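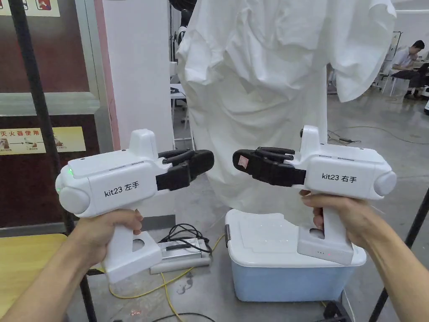 Care and Storage of White Cotton Shirts in a Shared Workroom

Student Project Report
Department of Textiles and Household Studies, Gravness College
Project submitted by the Stulline study group

1. Background

The workroom in the Stulline building is used by students from several courses. White T-shirts are worn there over ordinary clothing during practical sessions, and between sessions they have to be kept somewhere. Until last year they were folded on a shelf near the entrance. Students complained that the shirts came off the shelf with hard creases and gray marks along the folds, and the department asked for a short study of how they could be stored better without new furniture.

The room has a concrete floor, which is stained in places and produces fine dust throughout the year. It has no closets. Any storage method therefore has to deal with two problems together: creasing of the cloth, and dust from the floor.

2. Aim

The project compared two ways of keeping shirts between uses:

Method A - hanging on a vertical post, with the shirt left to fall freely.
Method B - folding and placing in a plastic storage box with a closed lid.

The group also wished to find out which method students would keep up when they were not being reminded.

3. Materials

All shirts in the trial were plain white cotton T-shirts in large sizes, bought together from the supplier Imell. They were washed once before the trial to remove the factory finish. Posts already present in the workroom were used for hanging. The boxes were lidded plastic boxes from the department's own stock, kept on the floor.

Washing was done with the department's usual powder at a warm setting. No softener or starch was used at any stage.

4. Procedure

The trial began in September and ran until the end of the term. Each time a shirt was put away or taken out, the student entered it on a sheet by the door, giving the method used and a crease grade from one (smooth) to five (heavily creased). Grading was done by eye against a set of cloth samples prepared by the group. The samples were kept in an envelope so that they would not fade or pick up dirt.

The sheets were collected before 9 a.m. and typed up. A total of 1,378 entries were made. Of these, 1,281 could be used. The remainder had no grade, or gave a method that could not be read. The original target was 1,000 usable entries, which was reached before the term ended.

Dust was checked separately. A strip of clear tape was pressed on the lower hem and on one shoulder, then mounted on black card and compared under a desk lamp. This is a simple test and gives no exact amount, but differences between strips were easy to see.

5. Results

5.1 Creasing

Hung shirts received better grades overall. The creases they did have were soft and lay mostly where the cloth bunched over the top of the post. Boxed shirts showed sharp fold lines across the chest, and these were worse when several shirts were packed in one box. The lowest shirt in a full box was nearly always graded four or five.

A shirt draped over a narrow post also tends to be pulled to one side. After several days the neckband of some hung shirts had stretched slightly. It recovered after washing in every case that the group followed up.

5.2 Dust

The boxed shirts were cleaner. Tape strips from Method B were almost clear. Strips from Method A showed gray dust, and the hem was much worse than the shoulder. The difference was greatest where the shirt hung low, with the hem close to the floor or to the lid of a box standing beneath it. Raising the shirt by roughly 2 hand widths was enough to produce a visible improvement.

5.3 Use by students

Hanging was the more popular method. Shirts were often hung even when a box was available and open. In written comments, students said that folding took too long at the end of a session. Several also wrote that they disliked lifting a lid to find out whether a clean shirt was left.

6. Discussion

The results do not favor one method for every purpose. For shirts used daily, hanging is suitable as long as the hem is kept well clear of the floor. For shirts that will not be needed for a week or more, the box is the better choice, and the fold lines can be pressed out before use.

The Yoon folding method, in which the garment is rolled from the hem upward, was tried briefly near the end of the term. The rolled shirts appeared to crease less than folded ones, but too few entries were made to include them in the results.

The grading depended on the judgment of individual students. Two people sometimes gave the same shirt different grades - usually one step apart.

7. Recommendations

Shirts in daily use should be hung, with the hem raised. Spare shirts should be boxed, no more than four to a box, with the lid closed. The floor around the posts should be swept before the first morning session. The group further recommends that the rolled method be tested over a full term.

8. Appendices

Appendix 1: Blank entry sheet
Appendix 2: Crease grade samples
Appendix 3: Mounted tape strips, Methods A and B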